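Small Storage, Session 4: Drawers
Course notes, Satilside evening program
Olaia Quintana

Please read these before the workshop and bring a pencil, a tape measure and one drawer from home. Any drawer! Last January we had a spice drawer, a sewing machine drawer and a huge thing from a map chest that took two people to get up the stairs, and all three taught us something.

Where we left off

Last session was about carcasses, the boxes that drawers live in. You squared yours up by measuring both diagonals. If they differ by more than a hair, fix that before you touch anything in this handout. A drawer will forgive a lot, but it won't forgive a crooked opening, and you'll spend the whole evening sanding the wrong part (I've done it, more than once).

The front does the talking

I love drawer fronts. It's the one piece everybody sees, and it has to tell your hand where to go. There are two old ways of doing that: put something on the front to grab, or cut something out of it so your fingers can get behind. Plenty of small cabinets do both, and I think that's lovely, as the cutout still works when the pull comes loose.

Look at the relation between the pull, the notch in the top edge and the wood of the front.
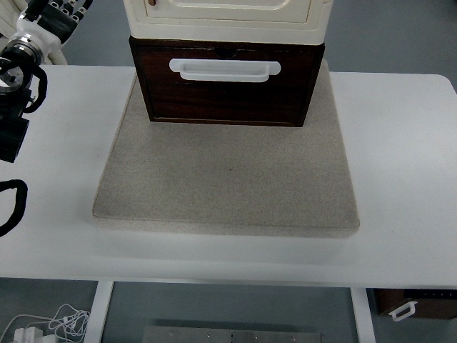

Dark wood-grain front, white pull, half-round notch. 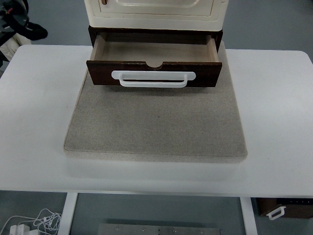

Now for your own piece. Mark the center of the front in pencil, top and bottom, and join the marks. Everything gets measured from that line. For a half-round cutout, set the compass on the line at the top edge and open it to 30 mm if the front is tall enough, less if it isn't. Draw it, then hold your fingers up to it before you saw. Does it feel roomy? Good, cut it. Fronts under 68 mm tall look pinched with a big notch, so scale down.

Pulls

We'll use the Ello bar pull in the workshop. There's a box of them in the cupboard, and the screws are in the jar next to it. Drill pilot holes from the outside face with a scrap clamped behind, or the inside will splinter. Tighten by hand for the last few turns.

Try the pull higher and lower with tape before you drill! Moving it a finger's width changes the whole look of a small front.

Dark outside, pale inside

My favorite combination, and a really practical one too. A pale interior lets you find a button or a paper clip in the back corner. Leave the inside unfinished if you like the smell of the wood, or give it one thin coat of shellac. Please don't use oil inside. It stays smelly in a closed box for months, and Marín's tea drawer has never recovered.

Running and stopping

Rub candle wax on the bottom edges of the sides and on the runners. Slide the drawer in and out ten times, look for shiny spots, and shave only those. Then glue a small stop at the back so the front lands flush.

For next time

Finish sanding your front, grain direction only. Sketch two possible lids or doors for the section above the drawer, rough is fine. Read pages 68 to 93 in the course reader, and skip the part on metal slides unless you're curious.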